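Static when combing dry hair in winter: material or humidity?

Wornoddale Community Boards > Home and Household > General

delley_kragh
Posts: 95
Every July the same thing. Ducted heating goes on, the air in the house dries out, and my hair stands off my head after two strokes of a comb. I have read that the comb material matters more than anything else. I have also read that it makes no difference below a certain humidity. Does anyone have measurements?

Hair is straight, fine, shoulder length. Washed every second day, no conditioner.

W. Shek
Posts: 3,083
Both matter, in different ways. Charge separates when two unlike materials touch and part. The pairing sets the sign and, loosely, the tendency. Humidity sets how fast the charge leaks away afterwards. In damp air the hair carries a thin layer of moisture and the charge drains off before you notice it. In heated winter air it stays put.

Hair sits towards the positive end of the usual tables. Most common plastics sit towards the negative end. Wood and horn are closer to the middle. Don't read too much into the order, as published tables disagree with each other and surface contamination can shift a sample several places.

sullow_road
If the tables disagree then the material advice is worthless. I have a wooden comb and a cheap plastic one and can't tell them apart in July. Conditioner fixed it. Fix the hair, forget the comb.

W. Shek
Conditioner works, agreed. It is mostly cationic surfactant, which lowers friction and makes the fibre surface slightly conductive. That doesn't make the comb irrelevant. Was your wooden one lacquered? If so you are combing with lacquer.

sullow_road
No idea. It's shiny.

W. Shek
Then probably yes.

Zachary Caron
Posts: 17
Tooth geometry gets left out of these threads. More teeth per centimetre means more contact area per stroke and more rubbing. Fine teeth on dry fine hair is the worst case whatever the material. I keep a dark handled comb for after the shower and something much wider for dry hair.

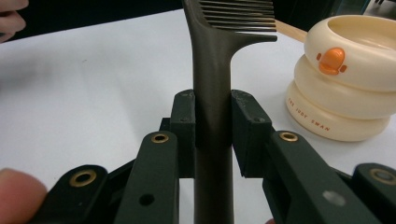

Delley_kragh asked whether that meant going to a wide-toothed comb full time, given that the parting never comes out straight with one.

Zachary Caron
Sorry, I merged two posts there and the quote formatting went. To answer it: no. Use the wide one for the length and the fine one for the parting only. One short stroke at the scalp doesn't build up much.

tinroof
Carbon-loaded combs are sold to hairdressers for this reason. The filler makes the plastic weakly conductive, so charge spreads through the comb and into your hand. You need to hold it bare-handed for that to work. Colour tells you nothing, plenty of black combs are plain plastic with pigment.

sullow_road
And the hair? It's still charged. The comb being neutral doesn't discharge the hair.

tinroof
It does where the teeth touch it. Not completely. I would call it a reduction.

W. Shek
Tinroof is right about the mechanism, and sullow_road is right that it is partial. If you have a multimeter, you can check for a conductive comb: highest resistance range, probes at each end of the spine. Plain plastic reads open circuit. A loaded one may give a reading, though some are still out of range for a household meter.

delley_kragh
Tried that. Open circuit on both of mine. I also put a hygrometer in the bathroom. With the door shut after a shower it read 73 per cent and I could comb as long as I liked with no static. I didn't take a reading in the hallway but the static came back within a few strokes out there.

W. Shek
Consistent with leakage being the dominant factor in your house. Comb in the bathroom before you open the door.

sullow_road
Or use conditioner.

Zachary Caron
Or both. A light leave-in on the ends only, if rinse-out makes fine hair go flat.

delley_kragh
Will try the leave-in for a fortnight and keep the same comb, so only one thing changes. Is there a preferred order, product on damp hair or dry?

tinroof
Damp. It spreads more evenly.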